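Candeck Home Trials – walk-round checklist, bathroom tidy-up
Butport bench, September 2, 2018

1. Table steady, toothpaste and razor within reach – OK. The razor still makes me a little nervous, I'll admit.
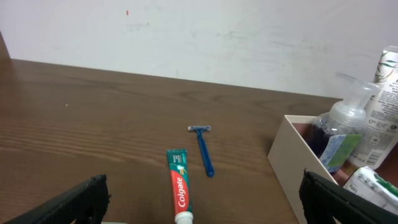
HANDLING AND GRIP

2. Stop button tested twice – OK, and a lovely firm click.
3. Soft tubes: keep the squeeze low, please. Nearly 300 practice picks at Etside taught us that much!
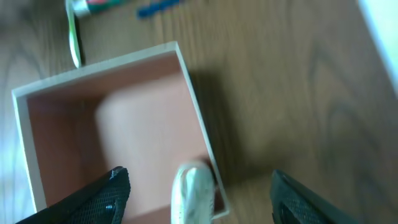
Can a machine put away the bathroom things by itself yet?
Slowly, and with a person close by. Check again in 12 weeks.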